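Brunuren fair moves to Hollis hall, kit check rules change

1/20/23

The Brunuren militaria and living history fair is moving. After a run at the old drill shed in Justevley, the spring event goes to the market hall at Hollis, with 36 trade tables booked so far and room for more along the back wall. Doors at nine for traders, ten for everybody else.

Main draw again is the uniform and webbing stalls. Home front too, which did very well last time. Ration book covers, blackout cloth, knitted comforts, tins. Two sellers are bringing repro canteens and mess kits, one has promised early-pattern gaiters in the larger sizes. Bring cash, the card signal in Hollis is poor.

New this year, kit checks on the door for anyone planning to join the Kikuvdale trench weekend in October. Groups have been asking for it. Get your kit looked at in the spring and you have the whole summer to fix it. Wrong buttons, modern boots and zippers are the usual problems. Glasses need to be period frames or contacts. Wristwatches, please check the strap as well as the face.

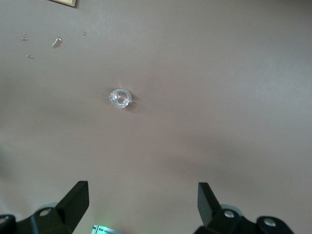 Kikuvdale is capped at 300 this time, public not included. Places go to groups first, then singles. Last year's list filled up quick and there was a waiting list by summer, so dont leave it. Groups of 24 or more get their own stretch of line and a dugout, smaller ones will be put together. Say on the form if you'd rather be with someone in particular.

Blank firers: bring your paperwork to the fair and it can be copied there and then. No paperwork, no firing, same as before. Bayonets stay in the scabbard except for the supervised drill. No pyro of your own.

Field kitchen is back. Stew, bread, tea. Vegetarian has to be ordered ahead this time.

Parking at Hollis is behind the hall, enter from the Justevley road, not thru the square. Vans unload first and then move to the lower lot. Traders still wanting a table should get there forms in soon, there is a 31 dollar charge for a six foot table and chairs are extra. Camping at Kikuvdale opens the evening before. Firewood is provided, straw isn't.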